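클룬도틱 공개일 다녀온 이야기

초대장에는 '식탁 위의 하루'라고 적혀 있었다. 점심을 준다는 뜻인 줄 알고 아침을 굶고 갔다. 점심은 없었다. 식기만 있었다.

클룬도틱은 급식용 식기와 쟁반을 다루는 회사다. 9월 9일 월요일, 일 년에 한 번 외부인에게 문을 여는 날이라기에 신청했다. 5월에 신청서를 냈는데 답장이 늦어 잊고 지내다가, 지난주에야 "귀하는 13번입니다"라는 한 줄짜리 메일을 받았다. 무엇의 13번인지는 끝내 듣지 못했다. 명찰에도 이름 대신 13이라고만 적혀 있었다.

안내는 야우칭원(Ching-wen Yau) 씨가 맡았다. 상차림 담당이라고 자기를 소개했는데, 그런 직함이 있다는 것도 처음 알았고 그 일이 부러울 수 있다는 것도 처음 알았다. 야우 씨는 숟가락 놓는 각도를 설명하는 데 한참을 썼다. 우리 조는 모두 고개를 끄덕였고, 나도 끄덕였다. 집에서는 수저를 통째로 꽂아 놓고 알아서 뽑아 먹는다는 말은 하지 않았다.

첫 순서는 쟁반과 냅킨이었다. 밝은 나무 상판에 하늘색 쟁반, 그 위에 접은 겨자색 천 냅킨. 수저류 두 개는 냅킨 위에 나란히, 비스듬히 눕혀 둔다. 학교 급식판만 보고 자란 사람에게 천 냅킨이 올라간 쟁반은 조금 과분해 보인다. 넥타이를 맨 체육복 같다고 할까.
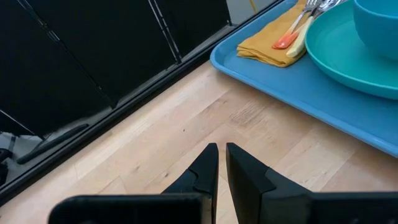 냅킨 색을 정하는 데만 회의를 17번 했다고 한다. 후보로는 겨자색 말고도 '맥컬리'라는 색이 있었는데, 야우 씨 말로는 회색과 녹색 사이의 무엇이었고 다들 보자마자 입맛을 잃었다고 한다. 견본을 보고 싶다고 했더니 이미 버렸단다. 궁금한 건 꼭 버려져 있다.

질문 시간에 맨 앞줄 남자분이 천 냅킨은 누가 빠느냐고 물었다. 그날 나온 질문 중 제일 좋았다. 대답은 "세탁은 다른 부서입니다"였다. 그분은 수첩에 뭔가를 길게 적으셨다.

쉬는 시간에는 종이컵 커피를 줬다. 식기 회사에서 종이컵이라니 싶었지만, 공짜 커피 앞에서 따질 만큼 나는 올곧지 않다. 커피 옆에는 제품 목록이 쌓여 있었고 200쪽이었다. 무거워서 한 권만 챙겼다. 두 권 가져가는 분도 봤다. 존경스럽다.

두 번째 순서는 그릇이다. 청록색 접시는 넓고 얕고, 대접은 테두리가 살짝 벌어졌다. 대접을 접시 위에 포개고 분홍색 컵을 그 옆에 세우면 쟁반 하나가 찬다. 청록에 분홍이라면 말리고 싶은 조합인데 하늘색 쟁반이 중간에서 중재를 해 준다. 이 묶음의 이름은 '플롤트니스'다. 야우 씨도 한 번에 발음하지 못했다.

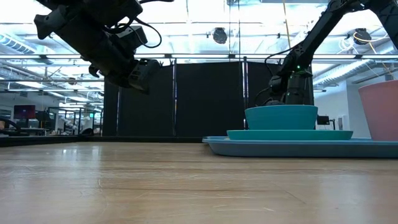 포개는 순서를 두고는 조 안에서 의견이 갈렸다. 국물 있는 음식을 대접에 담으면 밑의 접시는 무슨 죄로 나와 있느냐는 쪽이 있고, 흘린 국물을 받아 주니 밥값을 한다는 쪽이 있었다. 나는 후자다. 살면서 국물을 안 흘린 날이 며칠 안 된다. 야우 씨는 접시에는 반찬을 덜어도 된다고 했지만, 그러려면 대접을 먼저 어디로 치워야 하는지는 알려 주지 않았다.

컵 입구가 넓은 것도 말이 나왔다. 설거지하는 사람 손이 들어가야 한다는 쪽으로 대충 모아졌다. 내 손은 어지간한 컵에 다 걸리는 편이라 여기에는 군말 없이 찬성했다.

나가는 길에 매장이 있다. 이런 견학이 다 그렇다. 다른 회사 물건인 '키타크' 행주도 같이 팔고 있어서 2장을 샀다. 그릇을 보러 가서 행주를 사 온 셈인데, 집에 와서 보니 원래 쓰던 행주와 색이 똑같았다.

내년에 가실 분께 몇 마디 보탠다. 주차장은 건물 뒤쪽이고 입구가 좁다. 신청서의 '관심 분야' 칸은 비워 둬도 된다. 나는 '컵'이라고 썼는데 아무도 묻지 않았다. 그리고 밥은 꼭 먹고 가시라. 빈 대접을 오전 내내 보고 있으면 없던 허기도 생긴다. 나는 나오자마자 길 건너 국숫집에 들어가 곱빼기를 시켰고, 앉은자리에서 국물을 흘렸다. 받쳐 줄 접시는 없었다.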